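Padthorpe puts out hand-held gripper rules, sites have till September

8 May 2018

Padthorpe has published its working rules for hand-held gripper tools, the kind an operator carries around a table to record grasps for later use on an arm. Six pages, plain wording, free to copy. They apply at all 3 Padthorpe sites from today and contract sites have until September to fall in line.

Charmaine Molefe, who led the drafting, said the old guidance was a mess. Two sheets, one of them photocopied so often you couldn't read the margin notes. "People were doing it right by habit and teaching it wrong," she said. "New starters got a different story at every bench."

Main points. Fingers open before the tool goes near the object. No hands between the tips while a recording is running, no exceptions for a quick nudge. Work surface wiped and checked at the start of each session, and again after any break. Screws on the fingers checked by hand at shift change and the check signed for. Damaged tools get a red tag and go off the floor the same day.

Also new: a limit on session length. 22 minutes, then rest the wrist. The draft had it longer. Operators at Venter, which does contract recording for Padthorpe, pushed back in the comment round and got it cut.
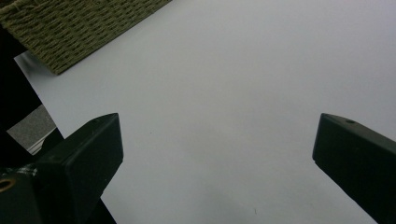

Start position is the part that drew the most comments. The rule now says every recording begins with the tool open, over clear surface, held long enough for the operator to say the take number out loud. The object comes after. In practice that means a wide gap between the two dark fingers with just white between the tips, and the woven piece well off to one corner till it's wanted. Reviewers can then tell where a take starts without guessing. Mandla Mahlangu, who reviews takes at Venter, said almost 400 were thrown out last year over unclear starts alone. "Good grasps, most of them. Couldn't use them."

The surface rule got argued over too. An early version asked for a spotless table. Dropped. The final text says loose debris bigger than a grain of rice must be cleared, smaller marks can stay if they don't move when brushed. Precious Ngubane from the operators' group called that "something you can acutally do at seven in the morning."

Not everyone is happy. Unathi Shezi of Polix, which makes finger mounts, wanted a torque figure for the finger screws and didnt get one. The rules only say "firm, no play." Shezi said that leaves too much to the person holding the screwdriver and that Polix will keep printing its own figure on the packing slip. Molefe said a figure could go in the next revision if the mount makers agree on one – so far they haven't.

Training is a half-day course, run by Nomvula Kekana at the Flilladness workshop. First places go to Venter crews. Anyone already signed off under the old sheets keeps their sign-off but has to do the start-position section again before September.

Copies from the Padthorpe front desk or by post. Comments on the torque question are still open, in writing please, marked for Molefe.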